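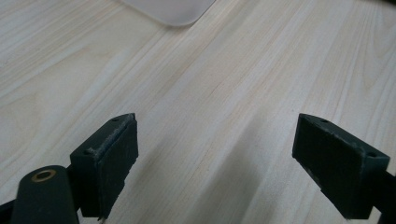 *Tampo de madeira clara, sala de leitura.*

**Relatório de progresso, 2.º período: Arquivo oral e papéis da cooperativa de Nillo**
Para: Fundo Hallska
Período: setembro a dezembro

Segue em versão curta, os anexos vão à parte. Tabela de despesas no fim da semana, falta uma fatura da encadernação.

## Ponto da situação

Entrevistas: 50 previstas no contrato, estão todas gravadas. As últimas foram feitas em Haton, com antigas trabalhadoras da secagem que se mudaram para lá quando a fábrica fechou. Valeu a viagem. Duas delas guardavam cadernetas de salário que não constavam em nenhum inventário, e autorizaram a cópia.

Transcrição atrasada. Mais do que eu queria. O sotaque do vale engana o programa e a revisão tem de ser feita de ouvido, às vezes a frase inteira. As gravações de Haton têm ainda o problema do eco (salão paroquial, tecto alto). Está entregue a primeira leva; a segunda fica para fevereiro.

Documentos em papel: 143 pastas inventariadas. Incluem as atas da direção, correspondência com os compradores de lúpulo, folhas de pesagem e um conjunto de plantas dos secadores. As atas estão em bom estado. As folhas de pesagem não: tinta a desaparecer, agrafos enferrujados, muitas coladas umas às outras. Retirámos os agrafos de tudo o que já foi inventariado e passou para capas neutras.

Fotografias: cerca de 400 provas, quase todas sem legenda. Começámos a identificá-las nas próprias entrevistas, mostrando cópias, e resultou bem melhor do que o questionário que tínhamos mandado por correio. Poucas respostas a esse, aliás. Não o repetimos.

## O que mudou em relação ao plano

- A digitalização das plantas sai da sala de leitura. O formato é grande demais para o nosso scanner. Pedimos orçamento à oficina Trình, que já faz os mapas do município; resposta positiva, preço dentro da rubrica.
- A exposição passa de março para maio. A sala do mercado de Nillo está em obras e não há data segura antes disso.
- O catálogo impresso fica mais pequeno. O papel subiu, preferimos cortar páginas a cortar na revisão do texto.
- A formação em conservação básica já foi feita, em outubro, com mais inscritos do que lugares. Há lista de espera para uma segunda, que não está orçamentada. Voltamos a isto mais abaixo.

## Dificuldades

Direitos. É o ponto que mais tempo nos tem levado. A cooperativa foi dissolvida sem deixar claro quem ficava com o arquivo, e há duas famílias que reclamam parte da correspondência. Falámos com ambas. Uma assinou o depósito em novembro; a outra quer ler as cartas primeiro, o que nos parece justo. Até lá, essas pastas não são consultáveis nem vão para o site.

Humidade no depósito também. O desumidificador aguentou o outono mas os valores de dezembro estão no limite. Subimos as caixas das prateleiras de baixo e pedimos à junta que veja a caleira do lado norte. Sem resposta por enquanto, insistiremos em janeiro.

O site ficou parado três semanas por causa da mudança de servidor. Já está de pé. A pesquisa por apelido ainda devolve resultados errados quando há acentos, está identificado.

## Próximo período

1. Acabar a revisão das transcrições e devolver cópia a cada entrevistado antes de publicar seja o que for.
2. Entregar as plantas na Trình, em dois lotes, para não ficar tudo fora do depósito ao mesmo tempo.
3. Legendar as fotografias que faltam. Sessão aberta em Haton e outra em Nillo, ao fim da tarde, que é quando as pessoas podem.
4. Fechar os textos da exposição até ao fim de março.
5. Resolver, ou pelo menos pôr por escrito, a questão da correspondencia com a segunda família.

## Pedidos ao Fundo

Dois. Primeiro, autorização para passar o saldo das deslocações (gastámos menos, houve boleias) para a rubrica de conservação. Chegaria para as capas que faltam e para uma segunda sessão de formação, pequena.

Segundo, confirmação por escrito do novo prazo da exposição. A gráfica só reserva a data com esse papel e já perguntou duas vezes.

Sobre o logótipo do Fundo nos materiais: usámos a versão antiga no cartaz da formação, foi lapso nosso. Se nos enviarem o ficheiro novo corrigimos já na página do projeto.

Anexos: lista de entrevistas, inventário provisório, leituras de humidade, orçamento da Trình, minuta do depósito.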